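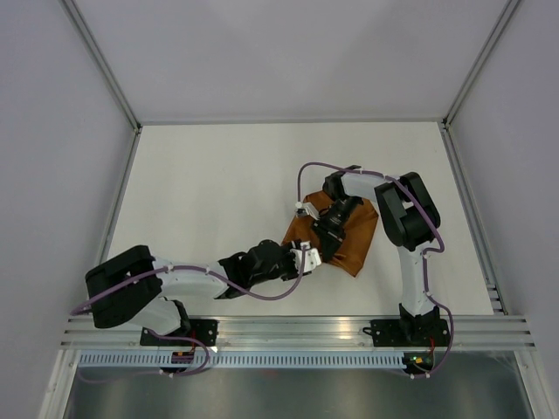 Two-Arm Cell: Working Rules and What I'd Change
Student project report, Tariq Janjua
Project Semer

When I joined Semer in February the cell had rules, sort of. They lived in people's heads and on one very old sheet taped inside a cupboard door. My project was to write them down properly, try them out, and see which ones people would really stick to.

I ended up with 9 rules (the first draft had 24, way too many!). The ones that mattered most:

Say "moving" out loud before you enable either arm, even if you think you're alone.
Only one person holds the enable switch, and that person doesn't type.
Check the cable slack at every joint before the first run of the day.
Start every new cloth program at slow speed, with one arm parked.
Log each stop, including the silly ones.

Cloth is a funny thing to write rules for. It never lands the same way twice, so you're always tempted to reach in and tidy it – I did it myself in my first week and got a well-deserved talking-to.

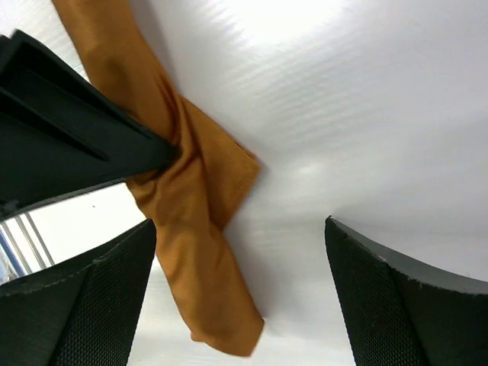
Can you straighten the cloth by hand while the arms are paused?
Only after the arms are disabled and the switch holder has said "clear". A paused program can start again, so we don't treat a pause as a stop.

We logged 129 runs under the new rules. The slack check got skipped the most, so I moved it to the top of the login page, which helped a bit. I'd also like the log to have a proper colour code for stops, and my supervisor wants the whole thing shared with the Jovard group next door. They have their own sheet, and merging the two is still on my list.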